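Can a robot clear the table yet?
By Leandro Maldonado

Ask me whether machines can do the chores and I'll say: some of them, nearly, and I find that thrilling! Putting fruit on a plate sounds like nothing. But an apple is round and shiny, it rolls if you nudge it, and the peach next to it bruises if you squeeze. A toddler needs years to get that right.

My friend Benjamín Ulloa works on this sort of thing at Trosar, where a simulated arm gets 1,000 goes at a job before a real one is let near a kitchen.

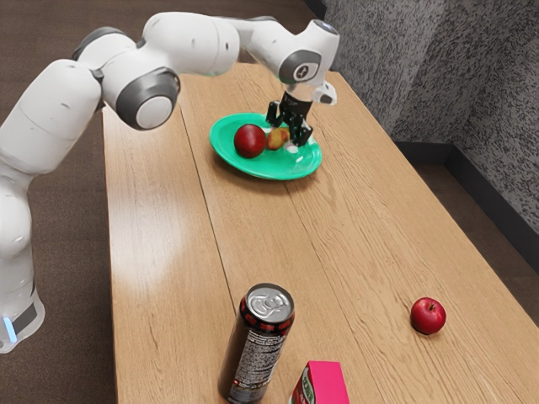 His last batch managed 755. You could call that poor (I wouldn't keep a waiter who dropped one plate in four), but the batch in February managed 11, and I can't look at those two numbers without grinning. Simulated fruit is kinder than the real thing, of course, and my own table has crumbs, post and a cat on it. So no, I'm not giving away my washing-up gloves. I do think my daughter will own fewer pairs than I have.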